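Sorting Bins in the Simulator: Our Fall Project Gallery

3 min read

Hi everybody! I'm Malsha Nanayakkara, and I help run the after-school robotics club that the kids named Pandix (long story, it won a vote). We promised the families a gallery page back in September and then got buried in code, so thank you for being so patient with us. We have 13 students in the club right now, and for most of them this was the first time they'd ever told a robot arm to do anything.

The project is a sorting task. You get an arm on a table, you get a blue bin, a green bin and a yellow bin, and you write the program that puts things where they belong. We do all of it in simulation on the school laptops. If somebody's code slams the wrist into the table, they say oops and hit reset, and I get to keep my blood pressure where it is. 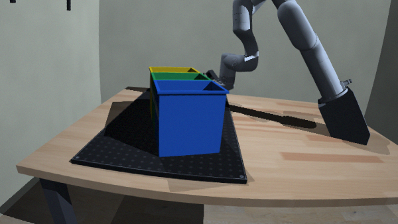
Anyway, before anyone was allowed near the sorting part, each team had to get the arm to travel to a spot and stop there. Sounds easy, right? It took us 3 whole meetings! The kids had to work out which joint does what, and there was a lot of standing up and waving elbows at each other to figure out how a shoulder and a wrist add up to a hand in the right place. I have never laughed so hard at a math lesson.

Next came the gripper. Team Zallance (the back-row table) took this one over and wrote a little open-and-close routine that the other teams ended up borrowing. They were very gracious about it and asked only to be credited on this page, so: thank you, Zallance!
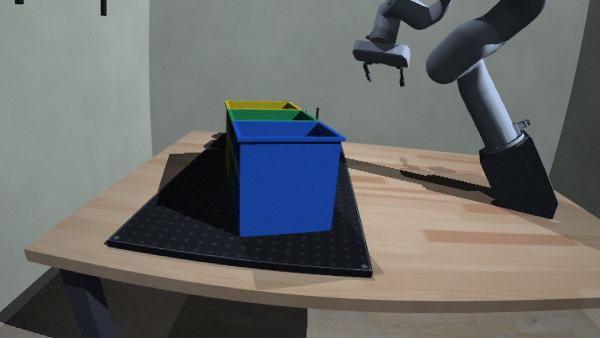

Fingers apart and nothing in them, up above the bins.

Then we got into angles. Pointing the fingers straight down is the first thing everyone tries, but you can turn the wrist and come at things from the side too, and once the kids found that out they wanted to do everything sideways. Team Fovov spent a full meeting on wrist turns alone. Their notebook has arrows going in every direction and a page that only says "NOT THAT ONE" in purple marker. 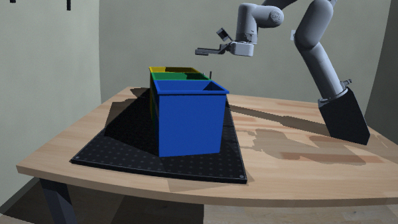 WRIST AND REACH

I love how different the arm looks with the gripper swung over to point left. Same table, same three bins in their row, and the whole thing seems to have another personality. The fingers are empty there too, so you get a good look at them, and the little black camera sits up above on its bracket.

A few parents asked whether the students wrote the program themselves. Yes! We gave them a starter file with the boring setup stuff in it, and the moves are all theirs. The longest one runs to 22 steps, and its author can recite every one of them (she did, at snack time).

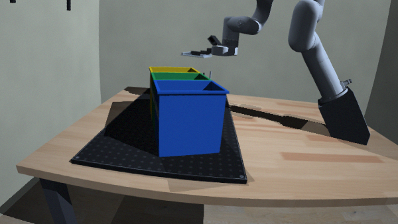 OVER THE YELLOW BIN

Finally, something to look at besides bare fingers! It's a thin, flat, light gray piece out at the end of the gripper, up in the air over the yellow bin and clear of the rims. Height was a huge topic for us. Too low and you clip a bin on your way across, too high and the arm runs out of reach, and every team had its own opinion on the right number. We let them argue it out on the whiteboard.

If your kid wants to show you their code at home, the files are in the shared club folder under their team name. Ask them to explain the wrist part. Bring a snack, it takes a while!

We'll be doing a show-and-tell for families in the library on 12/01/2018, with 2 laptops set up so you can try driving the arm yourselves. Little brothers and sisters are welcome.

Recent from the club
- Meet the teams: Zallance, Enriquez and Fovov
- What to bring to your first meeting
- Our favorite bugs so far
- Snack sign-up sheet

Contact the club | © 2018 Pandix Robotics Club | Back to top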